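Accueil Forums Droits des familles Santé de l'enfant Fiches Connexion

Paucar - l'entraide entre parents

Dossier médical de mon fils : la clinique ne répond plus, je fais quoi ?

plume_de_sel

Bonjour à tous, je fais vite, j'écris entre deux trains.

Mon fils a été hospitalisé en novembre à la clinique Wirport (celle d'Okovel, pas l'autre). Quatre nuits. Sortie avec un compte rendu d'une page, pas signé, et une ordonnance. Depuis on consulte ailleurs, et le nouveau médecin veut les radios, les résultats de prise de sang et surtout les notes de l'infirmière de nuit. Logique.

J'ai appelé. On m'a dit d'écrire. J'ai écrit, par mail, à l'adresse du secrétariat. Rien. J'ai rappelé, on m'a dit que c'était pas le bon service. Deuxième mail au "bon" service, toujours rien. Troisième appel : il faudrait que le père signe aussi. On est séparés, autorité parentale conjointe, il est d'accord mais il est à l'étranger jusqu'à l'été et pour lui faire signer un papier c'est tout un cirque. 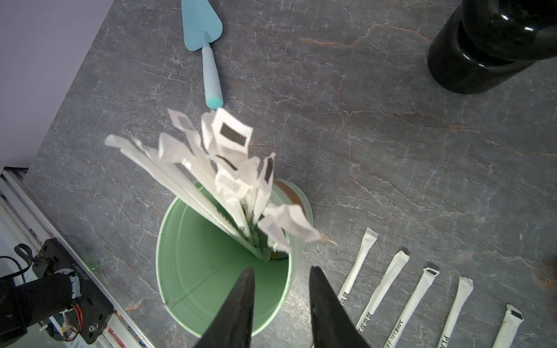 Pailles sous papier dans un seau en métal vert clair.

Donc mes questions, en vrac :

- est-ce que la signature des deux parents est vraiment obligatoire ?
- combien de temps ils ont pour répondre ?
- est-ce qu'ils peuvent me faire payer ? (on m'a parlé de frais "de recherche", sans montant)
- les notes des infirmières, ça fait partie du dossier ou pas ?

J'ai cherché sur le forum, je tombe sur des sujets sur les dossiers d'adultes ou de personnes décédées, pas trop sur les enfants. Et le règlement interieur de la clinique est introuvable sur leur site.

Je précise que je veux pas leur faire un procès. Je veux juste les papiers. Le rendez-vous chez le spécialiste approche et si j'arrive les mains vides il va falloir refaire les examens, donc repiquer un gamin de six ans qui déteste ça.

Merci d'avance, et pardon pour les fautes.
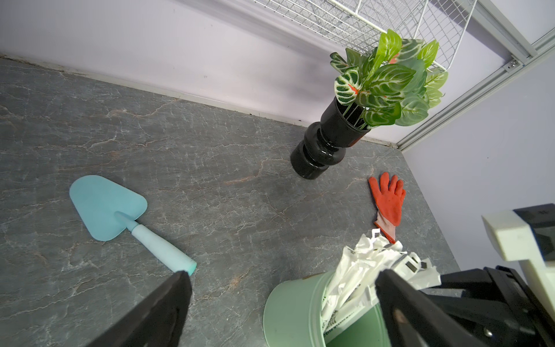 Réponses

grand_large
Membre régulier, 3 942 messages

Bonjour plume_de_sel,

Alors, dans l'ordre.

La signature des deux : pour moi non. C'est le titulaire de l'autorité parentale qui demande, et chacun des deux peut le faire seul. Joins une copie de ta pièce d'identité, plus le livret de famille ou un acte de naissance du petit. S'il y a un jugement qui organise l'autorité parentale, mets la page utile, pas tout le jugement, ils n'ont pas à lire le reste.

Le délai : huit jours à partir de la réception de la demande, avec un délai de réflexion de 48 heures avant lequel ils ne peuvent rien te donner. Si les infos ont plus de cinq ans ça passe à deux mois, mais c'est pas ton cas. Attention, le délai court à partir d'une demande complète. Sans pièce d'identité ils peuvent dire qu'ils attendaient. C'est souvent là que ça coince, et personne ne te prévient.

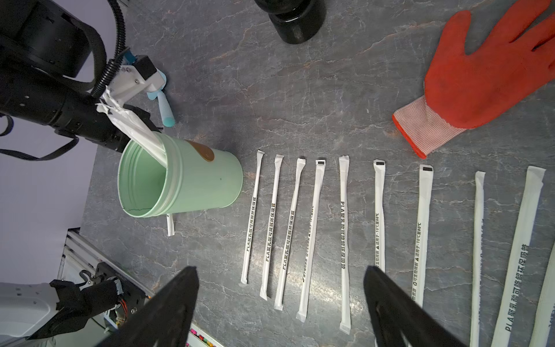

Donc : lettre recommandée avec accusé de réception, au nom du directeur de l'établissement, pas au secrétariat du service. Le mail tu peux le doubler mais ne compte pas dessus. Dans la lettre tu mets :

- nom, prénom, date de naissance de l'enfant
- dates d'entrée et de sortie
- service(s)
- ce que tu veux précisément : imagerie, biologie, compte rendu, observations médicales, dossier de soins infirmiers, feuille de surveillance
- comment tu le veux : envoi postal, sur place, fichier

Ecris "l'intégralité du dossier" ET la liste. Si tu mets juste "le dossier" tu reçois le compte rendu que tu as déjà. Vécu.

Les frais : la copie et l'envoi, oui, au coût réel. De "recherche", non, à ma connaissance. Demande qu'on te donne le tarif par écrit, en général ça calme. Chez nous c'était 33 pages et un CD, on a payé une somme ridicule, timbre compris.

Les notes d'infirmière : oui, le dossier de soins en fait partie. Ce qui n'en fait pas partie, c'est ce qui a été dit par un tiers (la grand-mère, la maîtresse...) et qui le concerne lui. Ils ont le droit de le retirer.

Et si silence : ça dépend si c'est public ou privé. Hôpital public, tu laisses passer un mois puis tu saisis la CADA, c'est gratuit. Clinique privée, la CADA n'est pas compétente sauf mission de service public. Là tu vas plutôt voir la commission des usagers de l'établissement, ou le Défenseur des droits, il y a des délégués un peu partout et ils reçoivent sur rendez-vous.

Garde tout, même les heures d'appel. Bon courage.

tilleul72
Nouveau membre

Moi j'ai eu le dossier en 14 jours, sans recommandé, juste en y allant. Au guichet, 9h, avec le carnet de santé et ma carte d'identité. La dame m'a fait remplir un formulaire et voila. Comme quoi ça dépend sur qui on tombe. Par contre c'était pas Wirport.

Pour les radios demande le CD ou les codes d'accès au serveur, pas les tirages papier, le spécialiste en fera rien.

marjolaine_et_cie
Membre de l'association Orner

Je complète grand_large, tout est juste sauf que je nuancerais un point.

Certains établissements demandent l'accord du deuxième parent "par prudence" quand ils voient une séparation. On peut contester mais ça prend du temps, et du temps tu n'en as pas des masses si j'ai bien compris. Un simple mail du père avec une photo de sa carte d'identité suffit souvent. Deux lignes : "je ne m'oppose pas à la communication du dossier de mon fils à sa mère". Pas besoin d'original. Tu le gardes sous le coude et tu le sors seulement s'ils insistent.
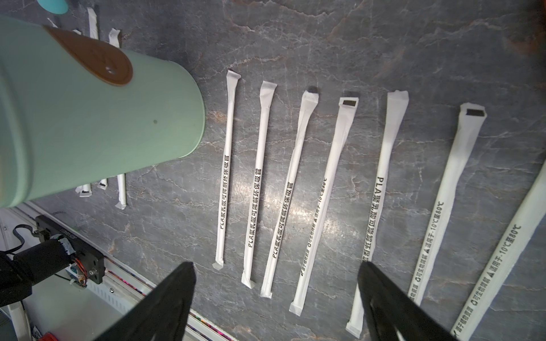 Autre solution plus rapide : ton nouveau médecin écrit lui-même à son confrère de la clinique. Entre médecins ça part parfois le jour même, avec ton accord bien sûr. Ça n'empeche pas de faire ta demande à toi à côté, d'ailleurs fais-la quand même, parce que le médecin recevra ce que le confrère juge utile et pas forcément les feuilles de nuit.

A l'association on est quelque 4 000 familles maintenant et c'est LA question qui revient. On a un modèle de lettre dans les fiches, rubrique Santé de l'enfant, la version "mineur" - ne prends pas l'autre, elle cite pas l'autorité parentale.

Dernier truc : quand tu reçois le paquet, vérifie les dates page par page avant le rendez-vous. Il manque presque toujours un jour.

plume_de_sel

Merci merci. Le recommandé part ce soir, au directeur, avec la liste. J'ai écrit au père aussi. Je reviens dire si ça bouge. J'avais pas pensé au médecin, je l'appelle demain.

Nous contacter - Mentions légales - © Paucar, tous droits réservés - Haut de page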